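Good Practice for a Two-Arm Workcell
Roald Lindholm and Rizal Pangaribuan
12 October 2021

1. Cable rules
We loved this part of the project – small habits matter so much! On the Drinis cell, each arm's cable must be clipped to the white link, with enough slack for the wrist to turn. Check the clips before every run. 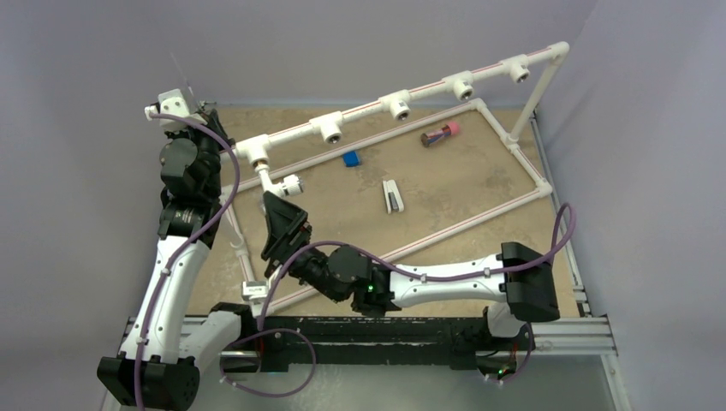
2. Gripping rules
Our draft limits each arm to slow speed near the pipe rail, and only one arm may move at a time when the grippers are close. We logged 241 runs in August and rewrote this rule twice. Fingers should line up on both sides of a fitting before closing.

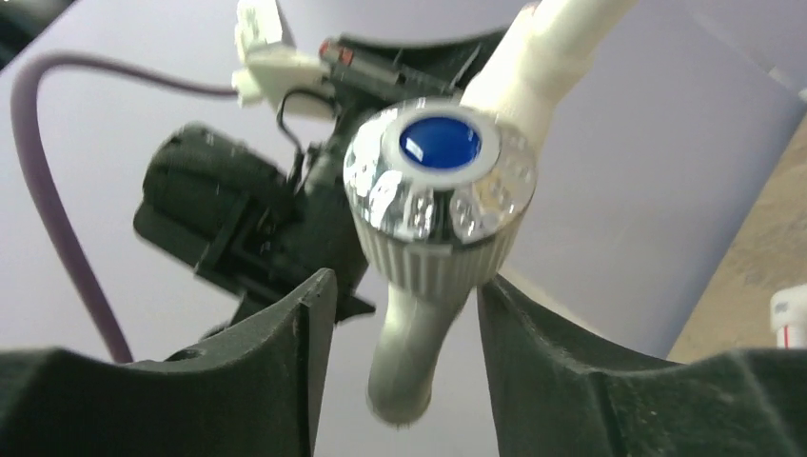 Figure 2. Wrist view of the gripper fingers at a tap-like fitting.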